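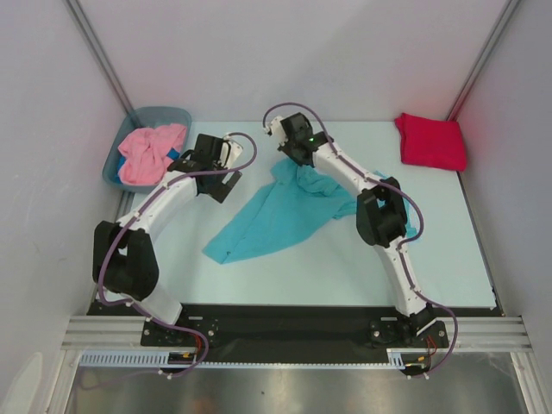 My sister wrote to me after my last post that a person who moves to a rainy town must stop complaining about the washing and buy a better rack. She is right, so on 23rd May I went to Clisteck and bought one.

It has 9 bars and I paid 60 for it, which felt a lot for something that only stands in the hall. Before this I used a rope above the bath. The towels took two days and smelled like an old cellar.

In Boltavar, where I grew up, we had a line in the yard and my grandmother ironed everything, also the dishcloths. I do not iron any more. I shake each piece hard, hang it by the shortest side and fold it the same evening – if I leave it until morning, I leave it until the weekend.

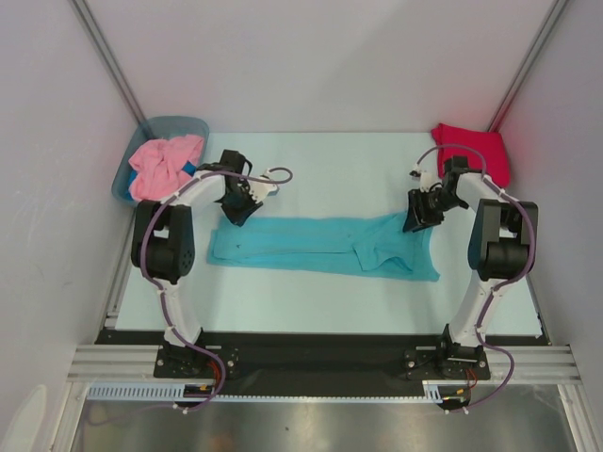
Blue cloth, folded lengthwise.

I have also changed the powder. The big box from Felik weighs too much to carry up the stairs, so I buy the small one and use less of it. My neighbour says that in July everything will dry in 8 hours with the window open. I am waiting for July.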